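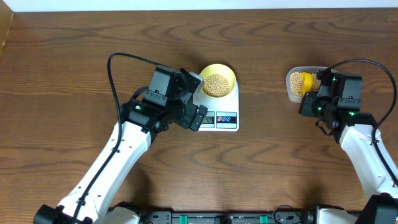
Hirkevby, Oct 20, 2023: A pair of robot arms can now weigh out soybeans on a kitchen scale, its developers said on Friday, putting the machines within reach of a job the average shop assistant learns before the first tea break.

Stalen, which has spent 3,550 hours teaching the arms to do small chores, said they had been asked to scoop beans from a tub into a bowl until the scale showed 100 grams, and then to stop. The scooping went well. The stopping is being worked on.

"People want to know when it will do the whole kitchen," said Mircea Sima, who leads the work. "I would like it to do the beans."

One arm does the scooping while the other minds the bowl. In the latest trials the pair needed seven minutes to fill an order, and were within a few grams of the target on most attempts. Staff at Iordache, a wholefood shop that hopes to try the system in January, put the human time at well under a minute – with conversation.

The company has logged over 1,000 attempts since the spring. Lentils were dropped from the programme early on, and flour has not been discussed.

Stalen said a later version, named Clistari, would also fold the top of the paper bag. It gave no price. Iordache said it would be keeping its Saturday staff for now, and that one of them had asked whether the arms could sweep up.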